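4.3 腕部视角示教数据的采集与筛选

本节适用于碗碟架插放任务。开始前应已完成4.1节的手眼标定和4.2节的夹爪零位校准。文中所用采集程序为Borkano,训练配置沿用Trollasach的默认文件,只改本节列出的几项。

4.3.1 准备

1. 启动控制柜,等机械臂自检结束,再打开Borkano。顺序反了,腕部视频流的时间戳会从零开始,与关节数据对不上。
2. 在“任务”菜单中选择“碗碟架”,载入起始位姿。
3. 将碗碟架放在桌面工作区内,两排立柱与工作区前沿平行。允许有小角度偏差,每录完一组应重新摆放一次。
4. 把夹爪张开到最大,确认两指指尖都在腕部画面内。若只能看到一侧,回到4.2节重做。
5. 锁定曝光和白平衡。自动曝光会在夹爪靠近深色物体时改变整幅画面的亮度,训练时模型容易把亮度当成距离信号。

注意:手动移动机械臂前,先按下示教器侧面的使能键。松开后等指示灯熄灭,手才能进入工作区。

4.3.2 录制

1. 每组录19条示教,从同一起始位姿出发。
2. 下降阶段放慢速度。指尖低于立柱顶端以后,不要再转动腕关节。
3. 盘子入槽后先停顿,再松开夹爪。停顿太短的片段,松爪时刻的标签常会前移。
4. 抬升到起始高度,按“保存”。操作中碰倒架子或盘子滑落的,按“标记失败”,不要删除。失败片段单独存放,4.5节会用到。
5. 一组录完,在记录表里写明操作人和摆放编号。

注意:Sulastri Khoo与Mostafa Kabbaj的操作习惯不同,前者多从左侧进入,后者多从正上方进入。两人的数据可以混合训练,但验证集里两人都要有。

4.3.3 检查腕部画面

腕部相机离架子近,俯角又陡,立柱在画面里会向外散开,越靠两侧倾斜越明显。这是透视造成的,不要据此调整架子,也不要对图像做矫正。前后两排立柱会相互重叠,槽位应以前排横杆为基准来标注。
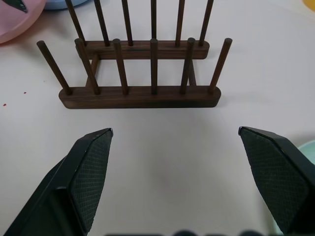
标注时按以下步骤进行:

1. 在抽帧窗口中选取夹爪下降前的一帧。
2. 沿前排横杆从左到右点选每根立柱的根部。不要点顶端,顶端位置随视角变化太大。
3. 后排只标能看到根部的立柱,看不清的留空,程序按缺失处理。
4. 桌边只露出一部分的餐具不标注,也不裁掉。

4.3.4 训练与结果核对

在配置文件中把视觉输入设为“仅腕部”,随机裁剪关闭,其余不动。我们在Rillusthorpe的工作台上比较过两种标注方式,各做58次插放:以立柱顶端为基准时失败11次,以根部为基准时失败9次。差距很小,单看这组数字还不能说明根部标注更好。保留这一做法,主要是两名标注者之间的分歧明显减少。

若复现时失败次数高出很多,先查时间戳,再查夹爪零位。更换过指垫的,零位必须重做。

注意:上述结果只针对同一个碗碟架。换用立柱间距不同的架子时,需要重新采集数据,旧模型不可直接使用。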